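Casual tutor, adult evening English classes
Bulico Neighbourhood Centre, Jellari

Bulico Neighbourhood Centre is looking for a casual tutor to take our evening English classes from February. The classes are for adults who have settled in Jellari and nearby towns and want to improve their speaking and writing for work, study or everyday life.

You would teach two classes a week in term time, with up to 15 learners in each. Classes start at 6.30 pm and run for two hours with a short tea break. Most learners come straight from work, many of them from the Kava packing sheds, so attendance goes up and down with the season. 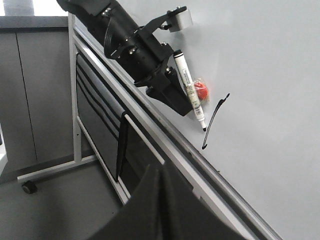

The tutor plans each lesson from our course outline, keeps the roll, and writes a short progress note for each learner at the end of term. We have a shared folder of past lessons you are welcome to use or change. Childcare is not offered in the evenings at present.

You will need:
a Certificate IV in TESOL or higher
a current Working with Children Check – some learners are 17
your own transport, as the last bus leaves before class ends

Experience with learners who had little schooling in their first language would help. A second language is useful but not required.
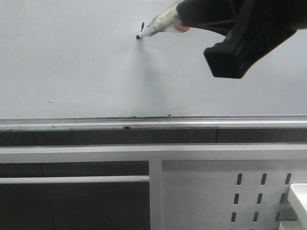 Pay is at the casual rate under our agreement, with one paid hour of preparation for each class. There is also a yearly training allowance of $1,000, paid on a pro rata basis. The first contract is for 4 terms and may be extended if funding continues.

To apply, send a resume and a one-page letter to Amra Dumitrescu, program coordinator, or leave them at the front desk in the Begović Building. Please include two referees, one of whom has seen you teach. Applications close at 5 pm on the last working day of November. Interviews will be held in early December and include a ten-minute sample lesson on a topic we send you beforehand.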